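Ornton Bench Set: data card

Version 9, last revised in February
Maintainer: Rekha Sastry
Contact: through the Ornton tracker, component "bench-set"

Summary

The Ornton Bench Set is a collection of labeled stills of small metal parts and hand tools on a bench, together with the containers they are kept in. It covers rod tools with plastic handles, bare metal rods and bars, painted stands, trays, tubs and holders. The release has 485 stills. Labels are given per object and per container.

Scope

Included: objects lying on the bench surface, objects in a tray or tub, objects held above either one.
Excluded: power tools, fasteners stored loose, anything in a closed drawer. Drawer contents are in the Donine set and use a different label file.

Object classes

rod_tool: polished rod with a colored handle. Handle color is a separate field.
rod_bare: polished rod with no handle visible in the still.
bar_flat: flat metal strip, any finish. Where a bar is joined to a rod, both classes are assigned and the field "joined" is set to 1.
stand: metal legs with one or more plates.
handle_only: handle visible, rod hidden.

The joined field matters mostly for the pair rod_bare and bar_flat. A chrome rod with a rounded end cap against a satin gray strip gets two labels and one join. The cap belongs to the rod.
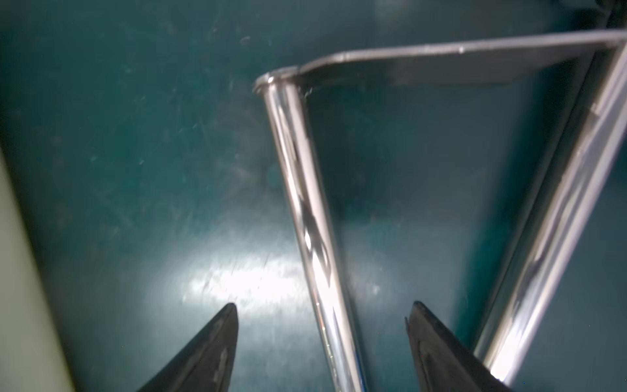 Why are polished rods labeled by outline when the rest of the set uses boxes?
A box around a diagonal rod is mostly bench. Outlines keep the background out of the crop, and the background is what reflects in the chrome, so a box label mixes the two. Boxes for rods can be generated from the outlines with the script in tools/.

Finish and color

Finish is one of: mirror, satin, painted, plastic. Reflections are not labeled. A teal streak on a mirror rod is still mirror, color "none". Handle color takes one of red, blue, other. Bench color is not a field. It reads as anything from dark green to teal depending on exposure, and earlier versions that recorded it were inconsistent.

Containers

tray: shallow, flat base, rounded corners.
tub: deep, curved rim.
holder: any plastic piece that a tool end rests in or against.

Each object carries one container value. An object over a tray but not in it is "none". For rod tools in a tray, handle position is used to decide order: start at the handle nearest the lower left and work right. Handles that are partly hidden are still labeled, with occluded set to 1. Red and blue handles in the same tray are kept in one group and are not split by color.

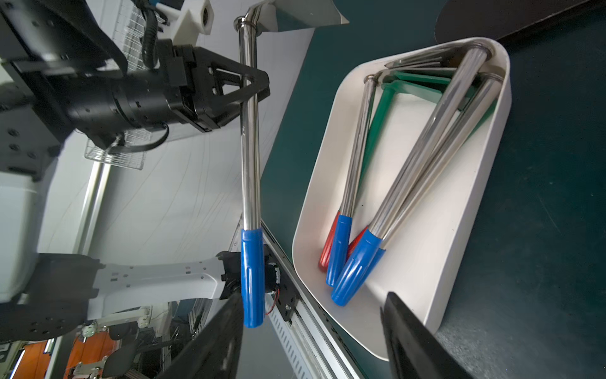
Clonow commented on the draft that the order rule fails when two rods cross, and asked for the rule to follow the rod tips in that case. The comment is logged as open. Crossing rods currently keep handle order and get the flag "crossed", which can be used to filter them out before training a sorter. About 40 stills carry it.

Stands and tubs

Stands are labeled as a single object, with optional part labels for top plate, gusset and leg. Leg section (round or square) is recorded per leg where it can be told. Paint runs and bulges at a joint are part of the stand and do not get a defect label. Stains on a tub wall are not labeled either, including dark ones that touch the outline of the stand.
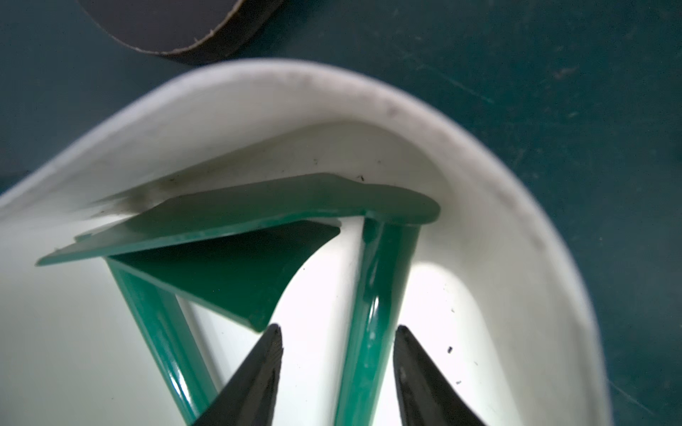

If a leg extends past the edge of the still, the outline is closed at the edge and truncated is set to 1. The part label is kept. Do not estimate full leg length from truncated outlines. There is no scale reference in the set.

Files

stills/ numbered, no gaps
labels/objects.csv
labels/containers.csv
labels/joins.csv
tools/outline_to_box.py
CHANGES

Known problems

Label agreement on handle_only is lower than on the other classes. Very small visible pieces of a handle were skipped in versions before 7 and have only been partly restored.
Satin and mirror are confused on bars lit from one side.
Outlines drawn with the Zanetti editor have at most 300 points. Long curved rims may look stepped.
joins.csv lists each join once, under the lower object number.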